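Ticket: Dryer stops mid-cycle, shows E31
Product: Umex heat pump dryer, 8 kg
Opened by: Marcelle Lefèvre
Handled by: Pruvost appliance support
Status: Closed

Original report

The dryer stops partway through the Cotton program and shows E31. The drum light stays on and the door unlocks. If I press Start it runs for a few more minutes and stops again with the same code. It started in March. Before that the machine gave no trouble. The counter in the service menu says 1,310 hours.

I have emptied the water tank and cleaned the door filter. The tank was half full both times it stopped. Short programs finish fine. Small loads finish too, most of the time.

Reply from support

Thanks for the details. On this model E31 means the drying air got too warm at the drum outlet. The usual cause is poor airflow. Please check these and write back:

1. The second filter, behind the lower flap. Pull it out and rinse it under the tap. Let it dry before putting it back.
2. The fins behind that filter. Use a soft brush, up and down only.
3. The room. Is the dryer in a closet or a small space with the door shut?

Please also send the highest outlet temperature from the service menu after the next failed run.

Reply from Marcelle

The second filter was gray all over. I didn't know it came out. Rinsed and put back the next morning. The fins had a layer of lint on the left side and I brushed off what I could reach.

The dryer is in the hall closet with a slatted door. I tried one load with the door open and one with it closed. Open: finished. Closed: stopped with E31 near the end. Highest temperature on the closed run was 96. 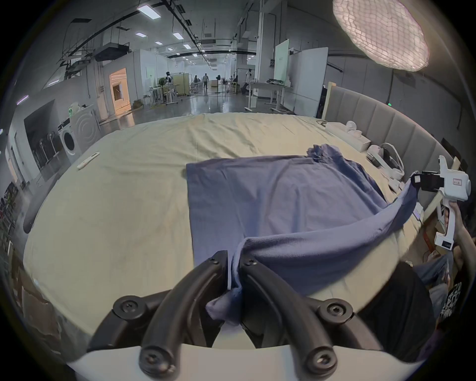
Also, the T-shirts come out damp at the seams even when the program finishes. Towels are dry. Could that be the same fault or is it a separate one? I have been using Cotton, Cupboard Dry, for everything.

Reply from support

It can be the same fault, but check the moisture sensor as well. It is two metal strips inside the drum, just below the door opening. Dryer sheets leave a film on them. Wipe the strips with white vinegar on a cloth, then with plain water. Dry towels and shirts separately if you can, as mixed loads confuse the sensor.

96 is over the limit for this program. With the filter clean, that points to the fan. We have ordered a fan wheel from our parts supplier, Ringate.

Technician note

Fan wheel had a cracked hub and was slipping on the shaft. Replaced. Removed lint from the duct behind it. Ran Cotton with the closet door closed, full load, no code. Error log cleared.

Reply from Marcelle

Six loads since the visit and no E31. Seams are dry on the shirts now that I wash them apart from the towels. You can close this.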